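Prunotia Work Boards and Star Blocks
Item group 228

The Prunotia work board is a flat rectangular wooden board for sorting, stacking and building activities. It gives small blocks a plain, level surface to stand on and lifts them clear of whatever is underneath. The pale finish makes bright pieces easy to see from across a table.

Boards are built from joined planks, so seams show across the face and the grain changes a little from one plank to the next. Color runs from light tan to a faint pink. No two boards match exactly, and we can't pick boards by grain pattern. If you order several for one room, ask for them in the same shipment and they will usually be close in tone.

The board needs no hardware. It can be laid on a table, a bench, a low shelf or a perforated panel. On perforated panels, take out any hooks or pegs first and check that nothing stands higher than the panel face. Bolt heads that stick up under the board will make it rock.
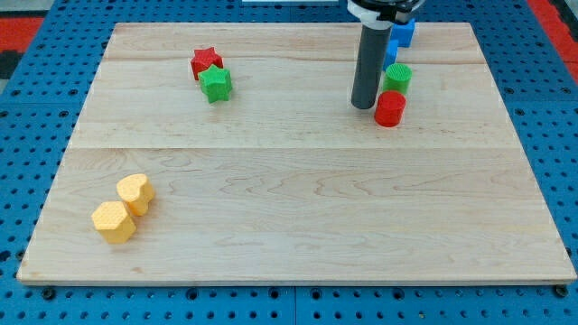 Work board on blue pegboard, with red and green star blocks.

Star blocks

The five-pointed star is the shape most people order with the board. Each block has a textured top and straight sides. Red and green are sold separately or as a pair, and either color can be added to a Besska shape set. Stars ordered with a Besska set ship in the same carton.

Children tend to stack the stars point over point first, then try turning the upper one so the points sit between those below. Both work on a level board. For sorting, keep one end of the board for finished pieces and the other for pieces still to be placed.

Care

Wipe the board with a damp cloth and dry it right away. Don't soak it or leave it standing in a sink. Wipe the end grain too, and let the board dry flat before you put it away. Marks from pencil come off with a soft eraser. The star blocks can be washed by hand in warm water with a little dish soap. Use a soft brush on the textured tops, where crumbs and paint collect.

Store boards flat or on a long edge. Don't lean them against a heater.

Ordering

Work board: item 637
Star block, red or green: sold singly, or in classroom cartons of 100
Star block pair, one red and one green: ask for the Hầu pair
Storage tray: Brarnach tray, holds 8 star blocks, sold separately

Orders ship from our own stockroom. Boards are packed flat with corner guards, and blocks are bagged by color. Please open the carton and check the corners when it arrives. Returns are accepted on unused boards in the original packing. Blocks can be returned if the bag is still sealed.

Orders for the fall term should reach us by the end of June.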